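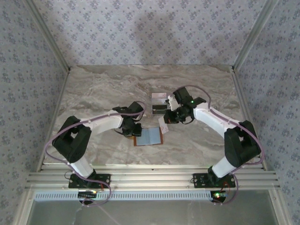

Florin Nistor objected to the word "storage" when he read our first draft, saying that a tray on a table is more like a fence, and that people put one down to tell everyone else in the house where their things stop. We have kept the word in the title of the paper but have come to agree with most of his point. This section deals with where trays stood on tables, what was on them, and who was allowed to move them.

Figure 2. Central placement: a light-blue sheet on an orange-brown tray, near the center of a marble-patterned tabletop.

4. Placement and Use of Trays on Shared Tables

4.1 What was recorded

The home visits covered 105 households in Hiverari and the smaller town of Neltura. Each household was visited once in the morning and once after the evening meal. At each visit the interviewer drew the main table on squared paper, marked every tray on it, and wrote down the contents as the residents named them. If a resident called something "the mail," it was entered as mail, even when the pile also held batteries or a comb. We did not correct these names later. A total of 266 trays were drawn across both rounds of visits. A tray that appeared in the same household in the morning and the evening was entered twice, once for each drawing, so this figure refers to sightings and should not be read as the number of trays owned.

We counted as a tray any flat carrier with a bottom large enough to hold a postcard lying down. Cutting boards were left out unless a resident called the board a tray. Baskets with sides higher than a hand were left out in all cases. The rule about baskets caused arguments during coding, and a few entries were changed back and forth before the final list was agreed on.

Position was coded as central, side, or corner. A tray was central if any part of it covered the middle square of the drawing. Figure 2 shows the kind of position meant. Side trays lay along one edge, in reach of a person sitting there. Corner trays touched two edges or came within a hand's width of both. Color and material were noted but were not used in the analysis.

4.2 Central trays

Central trays were mostly treated as belonging to the whole household. Residents described them with "we" and "our," and contents were things that any person at the table might want during a meal or in the hour after it: salt, napkins, a pencil, a school notice waiting for a signature. Few people could say who had bought the tray. In several homes the question led to a disagreement that the interviewer had to wait out.

A central tray could be moved by anyone, including guests, so long as it was put back. Where it was put back mattered more than we had expected. One woman in Neltura slid the tray a short distance to the left during the interview, without stopping her sentence, after her son had returned it to what looked to the interviewer like the same place. When asked, she said that the lamp did not reach the other spot. Similar small corrections are mentioned in the notes from other homes, though we did not ask the interviewers to look for them and cannot say how common they were.

Paper items were a problem for households with central trays. A form or letter lying in the middle of the table was seen by everyone and dealt with by no one in particular. Residents in larger households said they would move a paper from the center to someone's side tray if they wanted that person to act on it. We return to this practice in 4.4.

4.3 Side and corner trays

Side trays were personal. They were found in front of or beside a regular seat and held medicine, reading glasses, sewing, tobacco, or work brought home. A resident other than the owner would seldom lift anything from a side tray without asking, but would move the whole tray freely to make room for plates. This distinction was stated clearly by adults and, in simpler words, by most of the children who were present. The tray could be handled and the things on it could not.

Corner trays were harder to interpret. Some were side trays whose owner sat at the end of the table. Others held items that were on their way to another room, and a few had been in the same place for so long that residents had stopped thinking of them as part of the table at all. In one apartment the corner tray held keys that fit none of the doors. The residents had kept them through a move from Chiriac Street and intended to sort them.

Evening drawings differed from morning drawings chiefly at the sides. Side trays were often stacked on a chair or a windowsill before the meal and brought back afterward, and when they came back they were sometimes in a new order. Central trays tended to stay where they were, with plates laid out around them. In households where the table was too small for this, the central tray went to the floor or the top of the refrigerator.

4.4 Moving papers between trays

The transfer of papers from a shared tray to a personal one was described in both towns. It was understood as a request. Residents said that it was more polite than asking aloud, especially with bills, and also that it was harder to ignore. The receiving person could refuse by moving the paper back to the center. Some households had let a single letter go back and forth for weeks.

Quinlan has described a related habit in office kitchens, where notes are placed on a coworker's mug. In her account the mug works only if the coworker uses it daily. The same condition seems to hold here. A side tray that its owner did not touch every day lost its standing, and other people began to leave unrelated things on it, such as coins and rubber bands. After that a paper placed on it no longer counted as a message to anyone.

4.5 Limits of the drawings

The drawings were made by four interviewers with different habits. One of them drew trays larger than the others did, which may have pushed some side trays into the central group. We redrew her sheets from the written measurements where these existed. The position codes were settled on May 10, 2022, and have not been changed since.

Residents knew when the interviewer was coming. Several said they had cleared the table that morning, and one had borrowed a better-looking tray from a neighbor. We left that tray in the data under the household where it was drawn. Households without a table of their own, including those who ate at a counter or on a bed, were outside the study, and the findings should not be extended to them. The October visits to the Cutura housing blocks used a different form and are reported separately in Section 5.

Correspondence: Ailbhe Quinlan, Household Objects Study, Hiverari | © The authors | Back to top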